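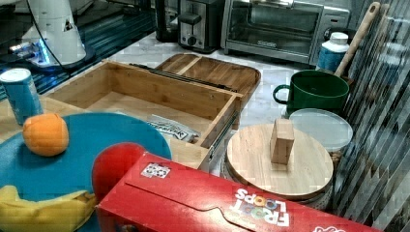

Section 4: Pairing controllers and setting up players

Your Mustonura console comes with one Holzer controller, already charged to whatever level it felt like reaching at the factory. Plug it in while you read this section. The cable is under the cardboard tray, beneath the leaflet telling you to look under the cardboard tray.

Before you start

You need the console connected to a TV (Section 2), a Fomcombe account, and a few minutes when no one is standing behind you asking if it's ready yet. If you skipped the account step in Section 3, the console will bring it up again. It will keep bringing it up.

Pairing the first controller

1. Turn on the console with the button on the front. The light goes from amber to white. If it stays amber, the console is updating. Go and do something else.

2. Connect the controller to the left front port with the supplied cable. The right port charges but doesn't pair. We know.

3. Press and hold the Home button until the controller buzzes twice. One buzz means you let go early.

4. Unplug the cable. The controller should stay connected, and a small number 1 lights up beside the left stick.

5. Press any face button to confirm. The console plays a short fanfare, which can be turned off under Settings > Sound > Fanfares.

Note: A controller remembers one console at a time. If you take yours to a friend's house and pair it there, you will need to repeat these steps when you get home.

Adding more controllers

Mustonura supports up to 4 players on one console. Controllers two through four can be paired without a cable.

6. From the home screen, open Settings > Controllers > Add.

7. Hold Home and Select together on the new controller until the number lights begin to chase each other from side to side.

8. Pick the controller from the list on the TV. New ones all show up as HOLZER PAD, so pair them one at a time unless you enjoy guessing.

9. Rename it. Names can be up to 11 characters long, spaces included. Rude names are allowed locally but are swapped for "Player" the moment you go online.

Caution: Do not start pairing during a game. The game will pause for everyone, including the person who was winning, and the console has no setting for what happens next.

Controllers from other makers

Most wired controllers work. Most wireless ones work until you need the shoulder buttons. Older Holzer pads, the gray ones with the short sticks, need firmware 2 or later. Check this under Settings > Controllers > About, where the firmware number sits at the bottom of a long page of license text.

Stick drift and dead zones

If your character wanders off on their own, recalibrate before you blame the game.

10. Set the controller on a flat surface and let go of it. People find this step harder than you'd expect.

11. Open Settings > Controllers > Calibrate and choose Start. Wait for the green check mark, then roll each stick slowly around its full edge.

The dead zone slider controls how far a stick has to move before the console takes notice. The default is fine for most games. Racing fans tend to turn it down. Widilden, the puzzle game that comes installed, ignores the setting completely, and a fix is planned.

Battery

The pad shows a red light when it's low and sends a message to the screen. The message covers the lower left corner, home to the map in nearly every game ever made. You can move it under Settings > Alerts > Position.

The battery pack is rated at 2000 mAh. Replacement packs are sold through the Fomcombe store. Don't open the pack itself, and don't use one that is swollen, dented or chewed - we've had returns in all three conditions.

If a controller won't pair

Restart the console fully. Closing the menu or putting it to sleep doesn't count. Hold the power button until the light goes out, wait for the fan to stop, then turn it back on.

Still nothing? Push a straightened paper clip into the small hole on the back of the pad and hold it until you feel a click. The other small hole is the microphone. Please leave that one alone.

Go to Section 5 to set up parental controls, preferably before the children read it.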